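Troltum: teleoperated demos for tabletop pushing and fitting

Welcome! Troltum is a set of simulated demonstrations in which a person drives a robot arm by remote control and the arm learns from what they did. There are 142 episodes so far, all recorded in the Stillix room, and we're really pleased with how they've come out.

Every episode starts from a fresh layout. The operator steers the gripper with a hand controller, and we save joint angles, gripper state and the overhead view at each step. Only the table arm is driven. The other two arms stay parked on their pedestals and have no entries in the action log.

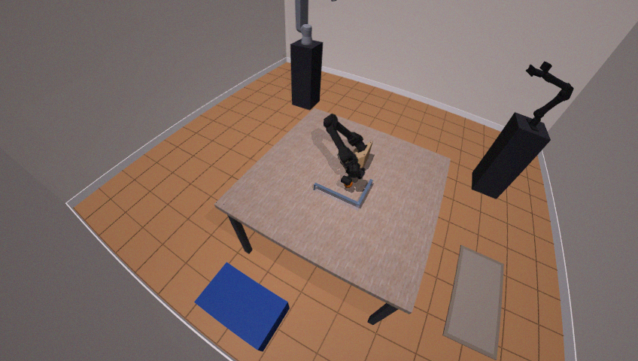 Operators were free to choose their own approach, so you'll find some lovely variety: slow nudges, long sweeps, a few false starts with a recovery (please keep those in, they help a lot!). Failed attempts are marked success = 0 and live in the same folders as the rest.

Getting started

Unpack the archive next to the Rivent loader, then run:

python replay.py --episode 100

Add --speed 2 if you get impatient.

Known issues

Gripper state lags the joint angles by 3 steps in the oldest episodes. A fix is planned for August.
Replay ignores the --speed flag when saving to video.

Last updated 22nd June. Maintained by the Kołodziej lab. Bug reports and new demos are both very welcome!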